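Home > Guides > Outdoor tables > Set-up and care

Section 2: Getting your square plastic table ready

Hi, Imani Hutchins here. I wrote this part of the guide after putting the Flonditz table together on my own patio with one screwdriver and far too much coffee, so you're getting the version I wish I'd had. It covers the top, the legs, the umbrella hole and a bit of cleaning. If you bought the Granitance bench to go with it, skip to Section 6 when you're done.

Before you start

Clear a patch of floor bigger than the tabletop and put down an old blanket. The top is smooth and glossy when it's new and it'll pick up marks from grit, so sweep first (I didn't, and I have the scratch to prove it). Cut the straps off the carton with scissors and keep the knife in the drawer.

1. Lay the top face down on the blanket.
2. Find the socket under each corner. Run a finger around the inside and pull out any little bits of plastic left over from molding.
3. Push a leg into each socket with the flat side facing in. Lean on it until you feel it bottom out. If it stops early, pull it out, turn it and try again.
4. Fit the crossbar between the legs and tighten its screws by hand.
5. Get somebody to take the other side and flip the table together. You can do it alone, but it's awkward and the legs like to catch on the blanket.
6. Press down on each corner. Rocking? Loosen the crossbar screws, let the legs settle, then snug everything up again.

Caution: Don't use a power driver on the crossbar. The screws go into plastic and they'll strip before you know it - I lost one that way and had to order a replacement.

The umbrella hole and its plug

There's a small round plug in the top that fills the umbrella hole. Leave it in if you aren't using an umbrella. It keeps crumbs off your feet and gives you one less place for a glass to tip.

To take it out, reach underneath and push up with your thumb. Please don't pry at it from above with a screwdriver or your keys! The edge of the hole scuffs really easily, and it's right where everybody looks. To put it back, set it in straight and press until it sits flush with the surface.

Note: the plug is small and rolls. Mine spent most of February under the grill. I keep it in a zip bag with the spare screws now.

Everyday marks

Hard metal things are what wear this kind of top, mostly keys, tools and the bottoms of cast iron pans. Setting keys down gently is fine. Sliding them across is what does it, and on a pale top even a thin line stands out once the light hits it.
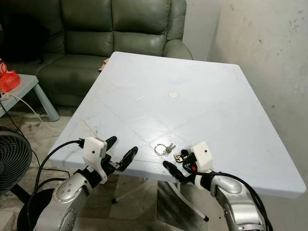
What can I use to get a brownish line off the tabletop?

Start with warm water, a drop of dish soap and a soft cloth, and let it sit for a couple of minutes before you wipe. If the line is still there, make a paste of baking soda and water and rub it lightly with your fingertip, then rinse. A stain will usually fade with that. A scratch won't, though cleaning the dirt out of it makes it a lot harder to spot.

Regular cleaning

1. Brush off loose grit before anything wet goes near it.
2. Wash with soapy water. Follow the molded lines with an old toothbrush if yours has a pattern in the top, as dirt settles in there and a cloth skates right over it.
3. Do the underside of the rim too. Spiders love it.
4. Rinse with a watering can or a hose on low.
5. Dry with a towel if you care about water spots. I do the top and let the legs fend for themselves.

Caution: No scouring pads, no bleach and no paint thinner. My neighbor Dagim tried a green pad on his and it left a dull patch the size of a saucer.

Using an umbrella

The umbrella needs its own weighted base under the table. The table alone won't hold it up in wind, whatever the pole size. Slide the pole through the hole, down into the base, and tighten the base knob. Close the umbrella whenever you go inside, and take it out altogether if a storm's coming.

Hot things and heavy things

Use a trivet under anything straight off the stove. Plastic softens, and you'll end up with a ring that no amount of scrubbing will shift. Don't sit or stand on the top either, even just to hang lights (guilty). Keep the table well away from the grill and the fire pit.

Putting it away for winter

Take out the crossbar screws, pull the legs with a gentle twist and stand the top on its edge against a wall, with the blanket between them. Bag the screws and plug and tape the bag to the underside. If a leg is stuck, pour a little warm soapy water around the joint, wait, and wiggle it loose.

Spare plugs and screws are listed in Section 6, just after the bench parts.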